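Por qué dejé de terminar los libros que no me gustan

Durante años acabé todo lo que empezaba. Daba igual que la novela se hundiera en el segundo capítulo o que el protagonista me resultara insoportable: si había leído veinte páginas, leía las demás. Me parecía una cuestión de respeto hacia quien la había escrito y también hacia el dinero que me había costado. Ahora creo que era una mala costumbre, y que muchos lectores la conservan por razones que tienen poco que ver con la lectura.

El libro que me hizo cambiar fue una saga familiar que me habían recomendado en el club de lectura de la librería Mivetti. Tiene 307 páginas y la abandoné en la 216. Me quedaba menos de un tercio, y ese era precisamente el argumento que me repetía cada noche: ya no falta nada. Pero tardaba una semana en avanzar un capítulo. Me sentaba con el libro, leía un párrafo, miraba el teléfono, volvía a leer el mismo párrafo. En todo el mes de julio no leí otra cosa, y tampoco puedo decir que leyera esa.

Cuando lo conté en el club hubo dos reacciones. Unos me dijeron que el final lo compensaba todo. Otros confesaron que tampoco lo habían terminado y que pensaban callarse durante la sesión. Me sorprendió más lo segundo. Éramos personas adultas, reunidas por gusto una tarde al mes, y varios de los presentes iban a fingir que conocían el desenlace de una novela que les aburría.

El argumento del final que lo compensa todo merece una respuesta. Es cierto que hay libros que tardan en arrancar. Me pasó con más de una novela del siglo XIX, en las que el autor se toma cien páginas para presentar una comarca entera antes de que ocurra algo. Pero en esos casos la lentitud ya me interesaba. Quería saber cómo vivía aquella gente, quién heredaba la casa, por qué dos hermanas no se hablaban. Un libro lento y un libro que no me dice nada son cosas distintas, y un lector con cierta experiencia las distingue bastante pronto.

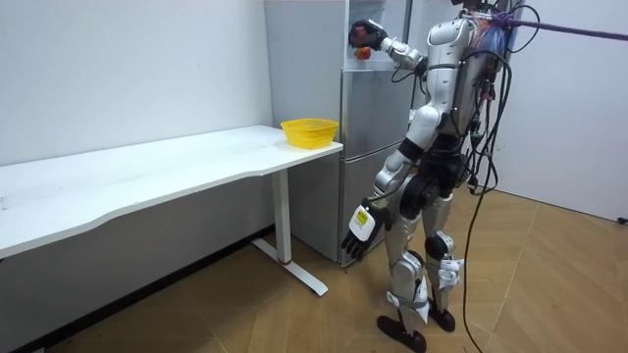 La paciencia del lector se gasta, y conviene saber en qué. Leo casi siempre de noche, cuando la cena está recogida y me queda una hora antes de dormir. En esa hora compito con el cansancio y con todo lo que hay en casa. Sé que un libro ha dejado de interesarme cuando me levanto a abrir la nevera sin tener hambre, meto la mano, veo que hay una manzana en el estante y me quedo pensando si me la como. Con una buena novela no me levanto. Es un criterio doméstico y poco elegante, pero me ha servido más que muchas reseñas.

Las reseñas, además, empujan en la dirección contraria. También lo hacen las aplicaciones de lectura. Yo usé una temporada Stona, donde apuntaba cada título y el programa me mostraba una barra con el porcentaje leído. Me había puesto como meta 35 libros en el año. El resultado fue que elegía los más cortos y terminaba los malos para que contaran. Leí más títulos que nunca y recuerdo muy pocos. No culpo a la aplicación, que hacía lo que yo le había pedido. El error era mío por aceptar que un libro abandonado valía cero.

Porque no vale cero. De la saga que dejé a medias me quedó un personaje, una abuela que administra una ferretería y anota las deudas de todo el pueblo. Me acuerdo mejor de ella que de los protagonistas de varias novelas que sí acabé. Si alguien me pregunta, puedo decir lo que me gustó y explicar dónde dejé de creerme la historia. Esa conversación me parece más útil que un «está bien, se lee fácil».

Hay una objeción que me tomo en serio: quien abandona con facilidad corre el riesgo de leer solo lo que ya sabe que le va a gustar. Es verdad. Por eso no dejo un libro porque sea difícil, ni porque el narrador me caiga mal, ni porque tenga que buscar palabras en el diccionario. Lo dejo cuando llevo varios días buscando excusas para no abrirlo. Y procuro que el siguiente sea de otro tipo, de un autor que no conozca o de un género que suelo evitar. Desde que me permito abandonar, me atrevo más. Antes no habría empezado un tomo de cuentos fantásticos, por miedo a quedarme atrapado en él hasta la última página.

En el club propuse que se pudiera asistir sin haber terminado la lectura, diciéndolo al principio. Se aceptó sin mucha discusión. En la sesión siguiente, dos personas contaron por qué se habían parado y en qué punto, y los que sí habían llegado al final tuvieron que defender el libro con argumentos. Hablamos más de lo habitual. Yo me llevé prestado otro título de la misma autora de la saga, bastante más breve. De momento voy por la mitad y lo sigo leyendo.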